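From the Shed End
Thursday, February 24, 2022
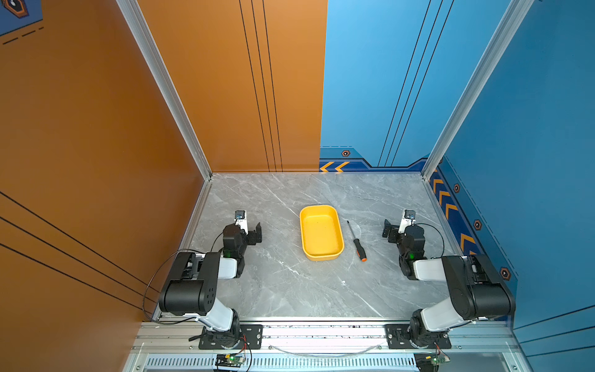
So I finally did it. After three summers of moaning about the back gate, I rehung the thing myself, and I'm going to tell you all about it whether you like it or not (you signed up for this!).

For anyone new, our place in Kulley came with a timber side gate that must have gone in well before we did. It dragged. You had to lift it with your hip to get it over the concrete, and if you had a bag of groceries in each hand you just stood there and yelled until someone came out. My neighbour Haruna Oshima reckons she could tell what time I got home by the swearing.

I'd always assumed the post had sunk. That's what my dad would have said, and I'd half priced up a new one - post, concrete, hire of a digger, the lot. Then Haruna came round in September with a spirit level, held it against the post for a bit and told me there was nothing wrong with it. The top hinge had pulled out. Three of the screws were just sitting in their holes for decoration, and the gate had been hanging off the bottom hinge and good luck.

The fix cost me 35 dollars, and most of that was the new hinges. I went for a heavier strap pair, galvanised, from Aoki Hardware on the main road, because the old ones had gone the colour of tea. If you're doing yours, buy longer screws than you think you want. The ones in the packet were far too short for a gate that gets slammed by teenagers, so I went back the same afternoon for some 75 mil ones and felt very silly paying for parking twice.

Things I'd do differently. I'd prop the gate up BEFORE taking the old hinges off. I knew this, I had the timber offcuts sitting right there, and I still thought I could hold it with one knee. I've got a lovely bruise. I'd also plug the old holes first and let the glue go off overnight. I used bits of dowel and ordinary exterior glue, tapped them in, trimmed them flush the next morning and drilled fresh pilot holes. It's held up beautifully so far, and we've had wind.

I did the screws by hand in the end. The cordless was flat, and by the time it had charged I was on the last two and too stubborn to stop. It took me nearly 20 minutes to do the top hinge and my forearm was complaining at dinner, but you do feel it when the screw starts to bite properly, and I didn't chew a single head. If yours keep slipping, check you've got the right size tip in there. I went years using whichever one was closest in the drawer.

Natsumi Minami wrote in after the last newsletter asking what to do about a gate that swells up in the wet and sticks against the latch side. Natsumi, wait for a dry spell before you plane anything! Mine did the same one winter and I took a great slice off it, and by January there was a gap you could post a sandwich through. Paint the bottom edge while you're there too. It's the bit everyone skips and it drinks up water like you wouldn't believe.

Next on the list is the latch, which now lines up with absolutely nothing. I've got my eye on one of those ring ones you can open from both sides, although the kids want a keypad. They're not getting a keypad.

If you've got a gate question, hit reply and I'll have a go at it in the next one. Photos of hinges very welcome, the rustier the better.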